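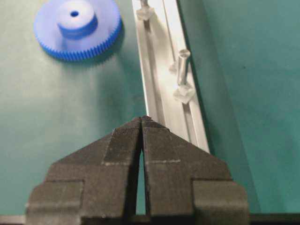

OK, so before I get into the block party money, a quick hello and a thank you to Larasati Ong for letting me talk at all, because I know the agenda was already full. I'm going to talk about our repair night fundraiser, the one we run in Marthorpe every April, and how we went from begging for raffle prizes to paying for the whole summer of street stuff out of one evening. (Pause, let people find seats.) Most of what comes through the door is small and plastic and broken. A blue gear like the one up on the screen, with all those tiny teeth around the rim and the little hole in the hub, is the kind of part people have in mind when they say "it just needs one thing." Remember that phrase, I'll come back to it.

Search this site Enter keywords Go

How it started. My street association had a bake sale every spring and we were all sick of it. Same people baking, same people buying, and I'm pretty sure I bought my own lemon bars two years running. Then at a potluck Pascual Jara fixed my neighbor's radio on the back steps, with a butter knife, while eating, and she tried to give him money and he wouldn't take it. So she put it in the coffee can we had out for the street trees. And then two other people went home and got their broken stuff! That was the whole idea, right there, and it took us a whole winter to do anything with it.

(Slide 2.) What the night looks like. We use the hall on Foulkes Street, the one with the terrible echo. Doors at six. You come in, you get a ticket, you get a bowl of soup, and you put your thing on a table with a card that says what's wrong with it. There's no price list. There's a jar on every table and a bigger one by the soup. If your thing gets fixed, you put in what you think it was worth to you. If it doesn't get fixed, you've still had soup and you've still met the people who live behind you, and I promise you'll put something in the jar anyway, people always do.

We set it up with 16 tables the first year and that was too many. We looked like a wedding where half the guests had stayed home. Go smaller. Crowd people a bit. A line out the door is the best advertising you'll ever get and it doesn't cost a dime.

(Tell the toaster story here if time. Skip if Reynaldo has already told it this morning, he usually has.)

Who you need. You'd think the fixers would be the hard part to find. We had more fixers than chairs. Every block has somebody with a garage full of screws who's been waiting years to be asked. What we were short on was hosts, meaning people who walk up to the person standing by the coat rack with a lamp and say hi, what have you got there, come sit with me. Meinir Mostyn did it on her own the first year and lost her voice. Now we ask for hosts first, in February, before we ask for anything else, and I'd say one host to every couple of tables is right.

Food. Soup, bread, something sweet. Please don't do a full dinner! We tried a full dinner. The kitchen people never got out of the kitchen, they were mad at all of us until June, and I don't blame them. Corneo, the bakery on the corner, gives us the bread now, and all we did was ask them in person, at a quiet time of day, with the flyer in hand. I'd been emailing for weeks. Go in person.

(Slide 3, the money one. Don't rush it.)

So, money. Our first night we paid for the hall and came out ahead by enough to buy paint for the crosswalk planters, and we thought that was amazing. The second year we added the "name your table" thing, where a local business or a family sponsors a table and gets a sign on it. That changed everything for us. We ask for the same amount from everybody, big or small, and the sign is the same size for everybody too. The Hallell Street families went in together on one and wrote all the kids' names on the sign, and it was the best looking table in the room. If you only take one thing home today, take that one.

What we spend it on: the summer movie nights, the fall cleanup, a tool shelf anybody can borrow from, and a small pot for neighbors who are having a rough month. On that last one, we don't ask a lot of questions. Two people handle it and they don't report names. We argued about that for a long time and I still think it was the right call. Happy to talk about it over lunch if you want the long version.

Now back to "it just needs one thing." We have a board by the door, an ordinary cork board, and if your thing can't be finished that night you pin up a card saying what you're missing. A knob, a belt, a gear, a lid. And people go home and dig in their drawers. Last spring around 20 cards went up and folks were dropping parts on each other's porches for weeks. Efa Nicholas got a blender lid from a man three doors down she'd never spoken to, and now they share a snow shovel. I love that board. We don't make a cent from it and I'd cut the raffle before I'd cut the board. (We did cut the raffle.)

Things that went wrong, quickly:

We forgot extension cords. All of them. Somebody had to drive home.

We let in a snowblower. Put a rule on the flyer: if you can't carry it in under one arm, leave it at home.

We ran till ten and the hosts were wiped out. We stop taking new items at eight now and the jars come in just as full.

We never got people's contact info, so we had no way to say thank you. Now it's on the back of the ticket. Write your thank-yous the same week while you still remember who brought what.

(Check clock. If under five minutes, go straight to questions.)

If you want to try it on your own street, borrow our signs, borrow our cards, I'll lend you the soup pots too, though I do want the lids back this time. Start with one evening and whoever on your block already fixes things. Ask the hall about outlets before you pay the deposit.

Questions. Somebody will ask about liability: we have a short form, Reynaldo has copies at the back table. Somebody will ask about kids: yes, bring them, give them a screwdriver and something that's already dead to take apart.

Thank Larasati again. Mention sign-up sheet. Get the clicker back to Pascual.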